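Threads > Household > Cloths and towels

Sorting out the cleaning cloths, a thread

1/ I've finally gone through every cloth in the house. It took most of 1st August and I'm posting what I kept, what I binned and how I fold them, as a few of you asked after the last one. 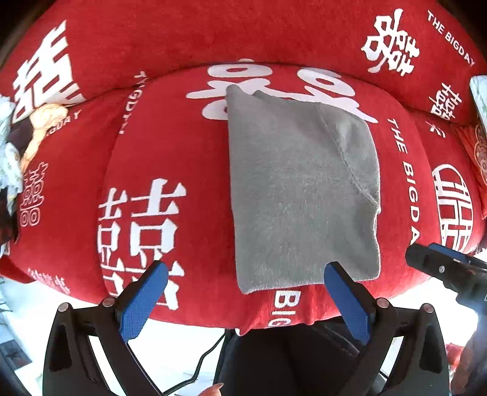
2/ Grey plush ones first. They're the ones I use most: dusting, the bathroom mirror, the inside of the car. The pile is short and soft and it picks up fluff from everything, so they get washed on their own. Never with towels. I did that in April and was picking bits out for a week.

3/ I do the folding on whatever is nearest and padded. A hard table is better if you want sharp corners. I don't need sharp corners.

4/ The fold: in half, then one corner side turned back over as a flap. It doesn't come out square. Mine lean one way or the other and the edges go wavy after enough washes. They still stack.

5/ If you stroke the pile while you're folding it leaves streaks. They're just marks from the direction of the nap and they go when you shake the cloth out. Somebody asked me if it meant the cloth was worn. No.

6/ Washing: 40 is plenty, no softener, half the usual powder. Softener coats the fibres and then they smear glass. If you've already used it, put them through twice with nothing in the drawer and try again.

7/ Drying: on the airer, spaced out. Over a radiator they go stiff along the fold.

8/ What I had before I started: 144 cloths, counting the cut-up T-shirts. What I have now: 50. I don't know how one flat gets to 144. A lot of them were from a Grutel multipack that I bought and then forgot I'd bought, so I bought it again.

9/ Binned: anything with a hole, anything that smelt after two washes, and all the yellow ones from Ollden because the hems came undone. The T-shirt rags went in a bag for oily jobs. That bag lives with the bike.

10/ Kept: the plush greys, the thin checked ones for drying glasses, a handful of waffle ones for the worktop, and one linen tea towel from Beneš that is too nice to use and which I use.

11/ Storage is a Prekard drawer box, the shallow one. Greys stand on edge in a row with the folded side up, so I can pull one without the rest coming with it. Waffles at the front. Checked ones live in the kitchen drawer and don't go in the box at all.

12/ Reply to a question about weight: mine are 400 gsm, going by the packet. Heavier ones hold more water but take ages to dry, and I wouldn't bother for dusting. For windows I'd go thinner.

13/ Another one: do I keep separate cloths for the bathroom? Yes. They have a stitch of red cotton in one corner. I did it by hand and it's not neat, but you can find it by feel.

14/ Still to do: the old bath towels on top of the wardrobe. The animal shelter near me takes them if they're clean, so I need to ring and ask when they're open. Will add to this when that's done.

Recent threads
Descaling the kettle without the smell
The airing cupboard, shelf by shelf
Which sponges last and which don't
Getting candle wax out of a tablecloth
Under the sink: what I moved and why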